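Vonidside Shared Workshop, Project Report
Two Hands, One Vase: Building a Pair of Hand-Held Grippers on a Student Budget
Augustina Akpalu
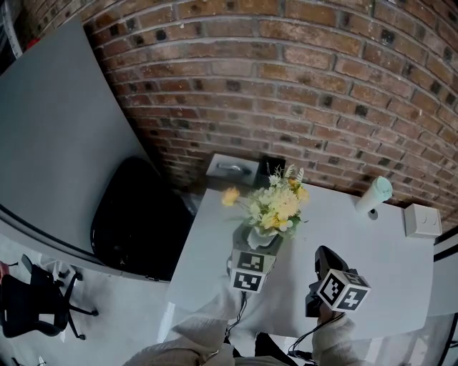 The project began with a rule I set myself, that both grippers should work in an ordinary room with ordinary clutter. I had read enough papers in which a gripper triumphs over a foam block. My test object was to be a small white vase of artificial flowers on a white desk against a brick wall, left gripper on the vase, right gripper free, and a marker cube on each so that the tracking software has something to look at besides my sleeves. The flowers spread a good deal wider than the vase, and the yellow-orange one on the thin stem sticks out to the left as though hailing a cab. The cables hang down from both hands, and managing them became a larger part of the project than I had put in my proposal.

Parts and budget

The proposal allowed 800 dollars for everything. I spent most of it on the parts I expected and the rest on second copies of the parts I broke. The two grippers are not a matched pair. The left one has the dark gray body from my first print run. By the time I got to the right one I was out of that spool, so it is black. They share the same linkage and the same trigger, which came from a design I called Ejigu in my notes and then had to keep calling Ejigu, as the folder names had set hard by then.

The marker cubes were the cheapest part and took the longest. My first cubes were printed with a glossy finish, and the overhead lights at Vonidside turned one face or another into a mirror whenever I moved my wrist. Matte paper fixed this. Gluing it on square took three evenings and a borrowed set square that I have since returned, slightly gluey.

Software

Recording and tracking run in a small program named Hiklow. It reads the fiducial patterns, works out where each cube is, and writes that down along with how far each jaw is open. A cube with two faces showing tracks well. A cube with one face showing tracks well until it decides that it is facing the other way, at which point my left hand teleports into the wall. I added a filter that throws out any jump bigger than a human arm could manage. It also throws out sneezes.

Each recording runs for up to 1750 samples before Hiklow closes the file and opens a new one. I picked that number in August for a reason I did not write down. Please write things down.

What went wrong

The trigger springs. I ordered stiff ones on the theory that a firm grip was a safe grip, and after ten minutes of practice I could no longer hold a pencil. The softer springs are better for the hand and still hold a vase, though I would not trust them with a full mug.

The cables. The left one trails down, the right one loops across, and both catch on whatever is there — chair arms, desk corners, me. I tried clipping them to my sleeves, but the sweater was too fuzzy for the clips to hold. A belt hook is drawn up and not yet made.

The petals. A vase gripped low will tip if the other hand brushes the bouquet, and artificial flowers have a lot of bouquet. I now practice the approach a few times with the recorder off.

Still to do

The plan was to hand the recordings to Elimden, the little arm on the workshop's back bench, and see what it makes of them. It needs a new wrist motor first. Until that arrives I am printing the right gripper again in gray, and fixing the jaw screw on the left one, which works itself loose after 5 or so grips and lands somewhere under the desk.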